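List home | Threads | By date | Prev | Next | Search archive

Subject: Re: [ulby-users] Sequencer starts before the second arm is ready
Date: 13th July

Someone on the list wrote:

> We are moving our kitting cell from hand-written scripts to the Ulby
> task sequencer, and the two-arm case has me stuck. Each arm runs nicely
> alone. Together, one of them sets off while the other is still loading
> its calibration, and then the planner reserves space for an arm pose
> that is out of date. Do other people put a barrier in front of the first
> step? And how do you describe the kit itself, as a fixed list of
> moves or as something looser?

Hello, and welcome to the two-arm club! I was where you are back in February, and I remember how grumpy it made me, so let me go through what we do at Clergate in more detail than you probably wanted.

Our cell is a pretty plain one. Two arms, four yellow bins with the parts sorted by kind, and a steel tray in the middle lined with white paper where the kit gets laid out. The job starts with the tray clear, and the sequencer refuses to load a kit until perception agrees that it is.

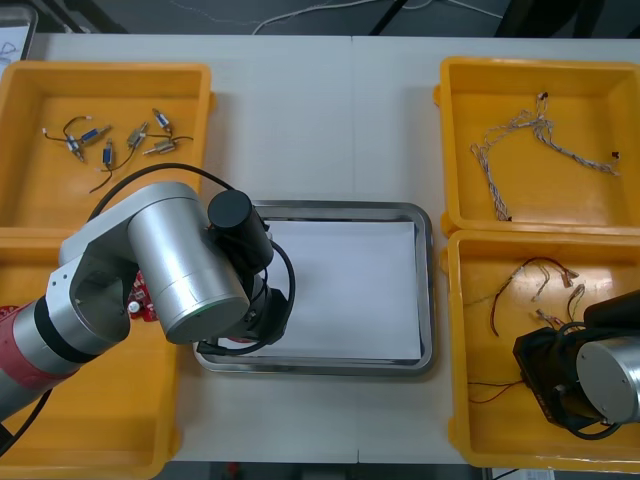 Do you need a barrier before the first step when both arms share a tray?
Put one in, and have it wait on the calibration timestamp as well as the driver state. A driver will happily report ready with last week's transform still loaded, and that sounds a lot like what you are seeing. In Ulby it goes in the preamble block, one line per arm, and I set the timeout to 400 ms on our controller.

As for describing the kit, we started out with a fixed list of moves and I was very fond of it, because you could read it from top to bottom like a recipe. The trouble came the first time a grasp slipped. The list had no idea what was in the tray, so the only thing to do was clear everything and begin again. Now the kit file says which parts are wanted and which region of the paper each one goes in, and the planner looks at what is still missing before it picks the next move. You lose the recipe, which I still miss a bit, but recovery is so much kinder. 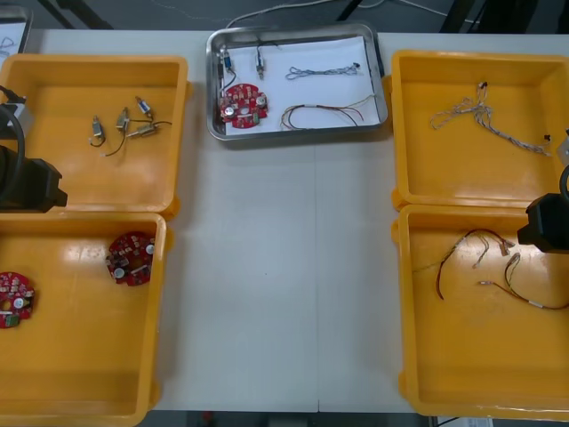 How does the planner know which parts are still missing?
It compares the kit file with the detections inside the tray region and takes the difference. Baek does the matching for us, by class and region, and a part has to be seen in 9 consecutive updates before it counts as placed. Anything less steady than that goes back on the wanted list at low priority.

One thing to watch if you go this way is that an arm passing over the tray hides parts from the camera, and a naive difference will decide they have gone missing and send the other arm off to fetch more. We mask out the projected arm volume plus a little padding, and parts under the mask keep their last known state until they can be seen again. I got the padding wrong for longer than I would like to admit – far too tight, so the cables were never covered.
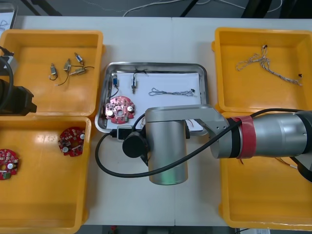

Right arm across the lower part of the tray, with its cable looping over the wrist. The mask has to cover the cable too.

The Jilteck log viewer helped me a great deal with the padding, by the way. Replay the joint states over the detections, go slowly, and you will spot the flicker. Our worst log had 1,810 state changes in it before I widened the mask. 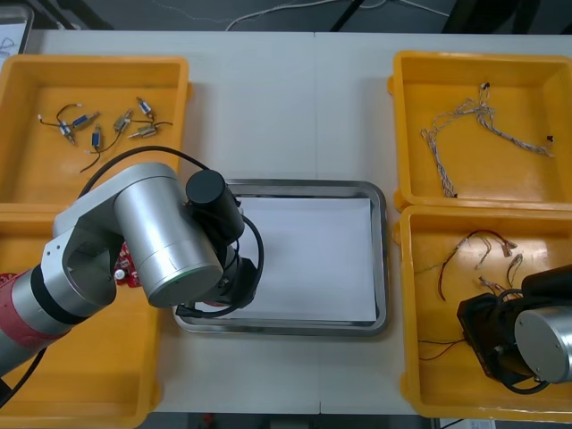
Reservations are the last piece, and I think they are the real cause of your stale pose. We split the shared space into zones and an arm has to hold a zone before it may plan into it, with the hold tied to the live pose and dropped if that pose gets old. Bins count as zones too, so with one gripper over the left part of the tray and the other low over the wires in the lower right bin, as we have them here, each arm holds its own zone and neither has to wait. If you only reserve the tray, you will find out about the bins later on.

I can post our preamble block and the mask settings if they would be useful to you. They need a bit of tidying first – there are comments in there from when I was still cross with it. Do say which version you are running, as the zone syntax changed and the older manual pages are still floating around.

Good luck with it, and let us know how the barrier goes!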